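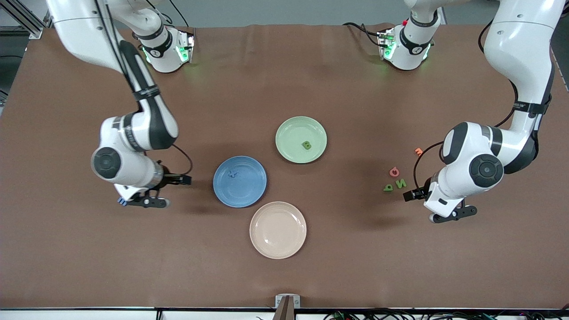 The Fujimoto Center for Applied Automation opened its teaching laboratory to the public on December 14, 2023. We welcomed 200 registered visitors over the course of the day, and this thread records the main points for those who were unable to attend. The first station was the two-arm sorting table, where foam letters are matched to plates by color. Visitors saw a green "B" on the green plate and a blue "X" on the blue one, with the pink plate still empty and more letters waiting on the tabletop beside them.

The sorting work was presented by Zinhle Steyn, who leads the Center's manipulation group. Her talk was given five times so that each tour could hear it in full. We thank her for taking questions well past the scheduled close.

Several visitors asked why the laboratory uses foam letters. Ms. Steyn explained that they are light, inexpensive and easy to replace, and that a soft object tests a gripper in ways a hard block does not. Too firm a grip bends the letter. Too light a grip lets it turn.

A second frequent question concerned color. Matching a letter to a plate of a similar shade is simple for most people, but it asks a good deal of a vision system, particularly when the letter and the plate are close to the same color. The group regards the blue plate as the harder case for this reason.

A school group asked whether the arms can spell. They are not being taught to do so at present. The task is limited to color, and the choice of letter has no bearing on where it goes. The suggestion has been passed on to the group.

The second station, in the lower hall, was hosted by Géza Simon and covered the Nutetti scheduling software, which our students use to plan shared time on the equipment. Mr. Simon showed how a booking is made, changed and released. The system has handled 933 bookings since it was introduced in September.

Ginevra Parisi led the session for teachers. It dealt with classroom activities that need no robot at all: sorting by written rules, giving instructions to a partner whose eyes are closed, and finding the step that was left out. Printed copies of the activity sheets remain available at the front desk — please ask for the Flisel packet.

The afternoon panel on work and automation drew a full room of 100. Urszula Ostrowski moderated. Zdzisław Kurek spoke on his years in warehouse operations at Hesow and on the training his former colleagues received when new equipment arrived. His remarks on giving shift workers a say in the layout of a line led to the longest discussion of the day.

We have read the comment cards. The most common request was for more seating near the sorting table, followed by clearer signs from the parking area to the east entrance. Both will be addressed before the next open day. A number of visitors also asked for a quieter tour with smaller groups, and we intend to offer one.

Those who left items behind may collect them from the front desk during regular hours. We are holding two umbrellas, a child's gray mitten and a set of keys on a red cord.

Schools that wish to arrange a separate visit to the laboratory should write to the Center's education office with the age of the students, the size of the group and any access needs. Visits are free of charge — a teacher or other responsible adult must remain with the group at all times.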